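Heltum opens Nimri, a hands-on way to teach robots everyday table work

FOR IMMEDIATE RELEASE
Lorkwood, June 3, 2025

Hi from all of us at Heltum! We've been a bit quiet this spring, and now I get to tell you why. Today we're opening up Nimri, our system for showing a robot a task yourself, with your own hands, and letting it learn from what you did. No programming to start with, just you and the robot and a table with stuff on it.

I've been part of this from the first clumsy tries, so forgive me if I get carried away. You can teach with Nimri in two ways. The first is by hand: you take hold of the arm, move it where it should go, close the gripper and carry on through the task while the software records every joint. The second is by remote control. You hold a pair of handheld controllers, the robot's arms copy you, and you can watch through the wrist cameras while you work. Most people start with the first way and end up liking the second much more (I sure did).

We picked household things to teach with, mainly cups and plates, partly so that visitors would know right away what a good job looks like. A cup is also a lot harder than you'd think. Come at it from the wrong side and the fingers bump the rim, and if it's lying down you have to decide where to grab before you even get close.

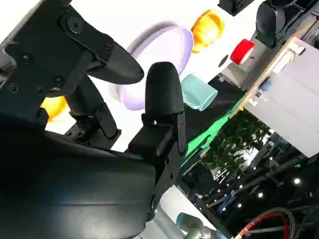 What we wanted to know was how much showing is enough. For our spring trial we recorded 300 demonstrations of clearing a table, and 296 of them were good enough to train on. The other four we threw out, mostly for dropped recordings – and one was my fault, I let go of a controller to scratch my nose. The people doing the showing were 5 of our own staff plus a few brave folks from the office upstairs, and I loved seeing how different they all were. Some go slow and careful. Some swing in fast and fix it at the end. Nimri keeps both kinds, and you can tag each run afterward so the slow ones and the fast ones can be trained apart or together.

A few things in this release that I'm really happy about:

Pause and redo. If you mess up a grasp, you back up to the last good moment and carry on from there. The bad part is marked and stays out of training unless you want it in.

Two arms at once. Each arm gets its own controller, and you can lock one in place while you work with the other.

Wrist views side by side. During remote control you see both wrist cameras on one screen, and you can flip or turn either picture. Wrist cameras sit at odd angles, and it takes a while to get used to that! 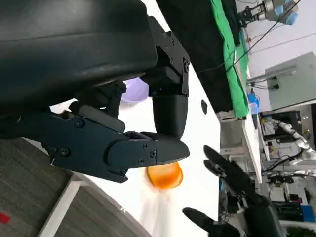

Skavwood, our first outside partner, has been trying Nimri on its own arms and says that new operators there were recording usable demonstrations on their first afternoon, though they'd still like a lighter controller for long sessions. Fair enough, my wrists agree, and we're working on that one now. A lighter version should be ready in October.

Nimri is open to labs, schools and small shops starting today. The starter package covers up to 6 operator accounts, the recording software and a day of training with us, either at your place or here in Lorkwood. If you'd like to try it before you decide, come and teach our robot something. Bring your own cup if you like – we're always happy to have a new shape to practice on.

Press questions and demo bookings: please use the contact form on the Heltum website and put "Nimri" in the subject line. We read everything and usually write back within a couple of days.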